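Countertop Appliances: Clearance, Heat and Crumbs

Most kitchen counters are 2 feet deep, and a good part of that depth is lost to the backsplash, outlets and cords. The notes on this page cover how to set out a toaster, a toaster oven and the usual flat items so that each has air around it and can be cleaned without moving everything else.

Start with the outlets. A toaster oven and a toaster running together can overload a single kitchen circuit. Check the wattage plate on the back or underside of each unit, add the figures and compare the total with the breaker rating. If the total is too high, use them one at a time or plug one into an outlet on a different circuit. Do not run either from a light-duty extension cord.

Next, clearance. The manual for each appliance gives the minimum gap at the back, sides and top, and those values take priority over any general rule. Stone and tile tolerate heat better than painted drywall or laminate, but the gap is there for the appliance as much as for the wall. Vents must stay open. Cords should leave the back without crossing a vent or the top of another unit.

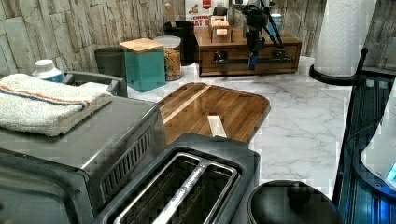 Toaster ovens have a flat top that invites storage. The top panel sits directly over the heating chamber and can stay hot well after the timer stops. A folded terry towel, like the white one with the thin red-orange stripe, should come off the top before the oven is switched on and should not go back until the metal has cooled for 30 minutes. The same applies to plastic trays and bottles. The grille beside the glass door needs the same attention — a towel that hangs over a front corner can slide toward the door or the vent when the door is pulled down.

Slot toasters need open space above the slots. Do not place one under a low cabinet or a paper towel holder. A cutting board can share the counter, but leave a hand's width between the two during use. A board that touches the toaster picks up crumbs along the joint, and a finished wood surface may dull with repeated heat. If space is short, stand the board on edge against the backsplash, away from the oven, and lay it flat only for cutting.

Crumb trays: empty the toaster tray weekly and the oven tray after any greasy food. Unplug first and let the unit cool. Slide the tray out level, wipe with a damp cloth, dry fully and replace. Do not shake a toaster upside down over stone with an open sink nearby — crumbs go into the drain and the cord goes with them.

Marble: wipe up citrus, vinegar and tomato at once. Use a pH-neutral cleaner. Rubber feet can leave gray marks under a heavy appliance, so lift it once a month and clean beneath.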